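Zirix
Reviews
Networking
Switches and Routing

Lappalainen LS-10 managed switch: six months in a closet with it

Posted November 24, 2025
Reviewed by Keisha Castellanos
Filed under: small office, managed, fanless

I look after the network for a small architecture office. That sounds grander than it is. I own a label maker, I know which closet has the light that works, and when the plotter stops talking to everyone else I'm the person who gets the text. In June our old switch began dropping a port whenever it felt underappreciated, and I replaced it with the Lappalainen LS-10.

I paid for this one myself, or my employer did, after I filled in a form. Lappalainen didn't send it and hasn't read this.

What you get

Ten ports: eight copper, all gigabit, and two SFP+ cages for uplinks. There's no fan. The power supply is internal, so you get an ordinary cord and no brick, and I would pay extra for that every time. Rack ears are in the box along with four screws that fit the ears and four that are meant to fit the rack and fit nothing I own.

A console cable is not included. The console port is RJ45 with the usual pinout, so the cable you already have in a drawer will do. If you don't have the drawer yet, give it time.

The printed guide is a single sheet telling you to go to a web page. The web page tells you to download the full guide, which runs to 262 pages, and the chapter on VLANs begins by explaining what a cable is. It gets better. By the middle it's a decent manual, written by someone who had clearly been asked the same questions many times and was getting tired.

First boot

Plug it in and wait. It takes a little over two minutes to come up, during which every light goes amber, then green, then off, then amber again. The off part is alarming the first time. I had my hand on the cord.

Out of the box it asks for an address by DHCP and falls back to a fixed one if it doesn't get an answer. You have to change the admin password before it lets you do anything else, which is correct behavior, and the new one has to contain a symbol from a list it shows you only after you've failed.

I did the firmware update straight away. The switch keeps two images and boots the old one if the new one won't load, and I've had reason to be grateful for that once. More on it further down.

The web interface

It's fine. It looks like a form from the tax office and it works in any browser I tried. Everything is on the left in a tree, and the tree folds itself up each time you save, so setting eight ports one after another means opening Switching, then VLAN, then Port Membership eight times. You can select several ports at once by holding Shift. I found this out in September.

There are two save buttons. Apply puts your change into the running configuration. Save Config, up in the corner in gray, writes it so that it survives a restart. I have used managed switches for years and knew perfectly well that this was coming, and I still lost an evening's work to it when the building tested the emergency power. 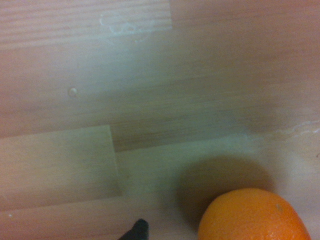 The command line

Much nicer. If you've typed at any of the big vendors' gear your fingers will mostly know what to do, and tab completion works everywhere except inside the ACL editor. The "show" commands are quick and their output fits in a normal window. You can paste a whole configuration in over SSH provided you don't paste too fast. I put a short delay between lines after it swallowed half an interface block and then accepted the other half without comment.

My one real complaint is the wording of the errors. "Operation incomplete" covers a mistyped VLAN number, a port that's already in a link group, and a session that has timed out. I keep a note taped inside the closet door.

VLANs, and the bit where I broke things

We run four: office machines, phones, guests, and one for the plotter and printers, which need to be kept away from people. Tagged and untagged ports behave as you'd expect. Voice VLAN worked with our phones on the first try, and I stood there for a while waiting for the catch.

The catch was spanning tree. It's on by default, good, but the default priority is the same as on the Saston switch we have at the other end of the floor, and the LS-10 won the election on its MAC address and made itself root. Nothing fell over. Traffic just took a scenic route through a closet I had forgotten about. Set the priority by hand before you cable up the second link. It's one line, and I had even read the page that says so.

Natália Havlíček, who ran the network here before me and now does it for a hospital, looked over my config and sent back a single word, "portfast?" She was right. Edge ports should have it on, and with it off every laptop sat for half a minute waiting for the network in the morning. People had been getting coffee during that half minute, and a couple of them miss it.

Noise, heat, power

No fan, no noise. The case gets warm, warmer near the uplink cages if you use copper transceivers in them, and the manual asks you to leave space above. I have it at the top of the rack with a blank panel under it. The syslog has complained about temperature on two afternoons, both in the summer with the closet door shut.

There is no PoE on this model. I mention it because the box has a small lightning bolt on it, which refers to surge protection. Our phones run off a separate injector. If you have more than a few phones or any access points, buy the bigger sibling or a different brand.

The firmware episode

The second update I installed, in the fall, wouldn't come up properly. The lights did their dance, then did it again. After the third round the switch gave up and booted the older image with my settings intact. I was back on the air before the first person came to my desk, though I could see him standing up.

I opened a ticket. Matúš Slanina at Lappalainen support replied the next day, asked for the boot log, and told me in plain words that the file on the download page was for a different hardware revision. The revision is printed on the label on the underside of the switch, so you should write it down before you bolt the thing into a rack. The download page now has a warning in red. I like to think that's my warning.

What I compared it with

The shortlist was this, the Saston equivalent, and a used Vosuvmont chassis that Vilém Šťastný in our engineering group offered to bring in from his garage. The Saston has a prettier web interface and wants you to sign in to a cloud account before it will show you a port counter. The Vosuvmont would have done everything we'll ever need and could be heard from the parking lot.

The Lappalainen was 200 dollars more than the Saston once I'd added the longer warranty. I had to defend that figure to Radoslava Vondráček, who signs the forms, and my argument was that it has no subscription. She asked what happens in the third year. Nothing, I said, and she signed it.

Good
Silent
Two firmware images, and the fallback works
Command line you can learn in an afternoon
No account, no cloud, no renewal emails
Support that reads the ticket

Not so good
Menu tree that folds up behind you
Error messages with one idea between them
Rack screws of unknown origin
Root bridge ambitions

Who should buy it

Small offices with somebody on hand who doesn't mind a command line, and who has a closet with a door that can be left open. If you want to configure it from your phone on a beach, get the Saston. If you need PoE, see above, and don't trust the lightning bolt.

I'd buy it again. I've ordered a second one for the far closet, and this time I'm setting the priority first.

Score: 8 out of 10

Was this review helpful?
Yes No
Report a problem with this review
More in Switches and Routing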